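About us

Soston is a small software company. We write the programs which tell a robot arm what to do between the moment when a person gives it a task and the moment when the motors receive their numbers. We do not build arms and we do not sell them. Our customers come with an arm they already have, or which they plan to buy, and we bring the perception, the planning and the control.

How we began

The company was started by Biljana Yordanov and Milovan Radonjić, who had worked together for some years on machine tools and were tired of writing the same motion code again for every new customer. The first office was one room above a bakery. For the first winter there was one desk, one arm and a heater, and the heater and the arm could not be switched on together. Nizar Najjar joined in March of the following year and brought with him the first version of our planner, which he had written in the evenings for his own interest. Large parts of it are still in use.

Today we are five people in two rooms. Ermira Omerović leads the perception work and Dušan Nikolaidis looks after the tools, the test machines and most of the conversations with customers.

What we make

Polon is our motion planner. It receives a goal and a model of the surroundings and gives back a path which the arm can follow without touching what it should not touch. It is written for light arms with six joints, and it prefers slow and regular movements to fast ones. Customers sometimes ask us to change this. There is a setting for it.

Jallwood is our perception library. It finds handles, knobs, buttons and the edges of doors, and it reports for each of them a position and a measure of how sure it is. When it is not sure enough, Polon asks for a second look from another angle before it moves closer. We have spent more time on this small exchange between the two programs than on any other part of our work.

Around these two we have a recorder, a player for old runs, and a viewer in which one can stop at any moment and see what the planner believed. The viewer was made for ourselves only, but the customers liked it, so now it is included and has a proper manual.

How we work

We test on ordinary household things because they are difficult. A dial is small, it is often the same colour as the panel behind it, and a gripper finger easily hides it from view just when the position is needed most. White objects on a white surface are a good test for the same reason.
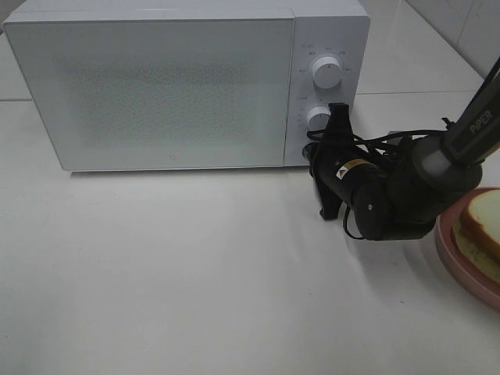
A PiPER arm with its gripper at the lower dial of a microwave oven.

Every change in the code goes first through 310 recorded runs and then on to a real arm. One person watches the arm with a hand near the stop button — this rule has no exceptions, also not for the founders. A run which fails is kept and gets a short note in plain words, written by the person who watched it. New colleagues read these notes in their first week.

Who we work with

Our longest cooperation is with Angelovski, a maker of kitchen equipment, for whom we wrote the door and dial tests they use before a new model is approved. We also work with university groups. For teaching, Polon and the viewer are free of charge, and we answer questions from students as we answer all others, although in the weeks before exams it can take around 3 days.

Visiting and contact

Visitors are welcome if they write to us first. Please tell us which arm you use, which version of its firmware, and what you would like it to do. If you have a recording of a run that went wrong, send it also.

This page was last changed in February 2019.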